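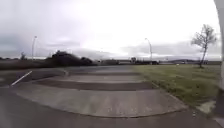

Progress report, Kershaw paving and access work
Prepared for the Zunham fund
09/02/2021

Hi all, and thanks for your patience with this one! I know I promised it sooner, but I wanted to get another good walk around the site first.

The big item is the ramp up from the road. It's the wide, shallow kind we talked about back in December, with the lower edge following a long curve, and I'm really happy we held out for that shape over the short straight one in the first drawing. You can come at it from pretty much any angle with a stroller or a hand truck (I tried it with both, and the stroller was my sister's).

There are faint streaks and patches of wear on the lower slope. I've put them on the list for Grirkik to look at, along with the thin seam where the concrete meets the asphalt. I'd like their opinion in writing before we sign off on the last payment.

Line painting is the part I'm least sure about. Tariq Qureshi and I have gone back and forth on the parking layout, and he'd like the bays angled, which I think is right for people pulling in off the road. Wuvow quoted us $900 for the painting and we had set aside $1,000, so we're fine there whichever way it goes.

The grass next to the concrete is still patchy. It's nice and green in places, then yellowish and brownish in others, and I'd love to get some seed down along that edge. We have 50 pounds of it sitting in the shed already, so all it costs us is a morning.

Still open:
Grirkik's written answer on the wear and the seam
Final parking layout, Tariq and me
Seeding along the concrete edge
2 signs for the entrance, wording not agreed yet

If anyone from the fund wants to come out and walk it with me, please do, just give me a call first so I can unlock the shed and show you the leftover materials too.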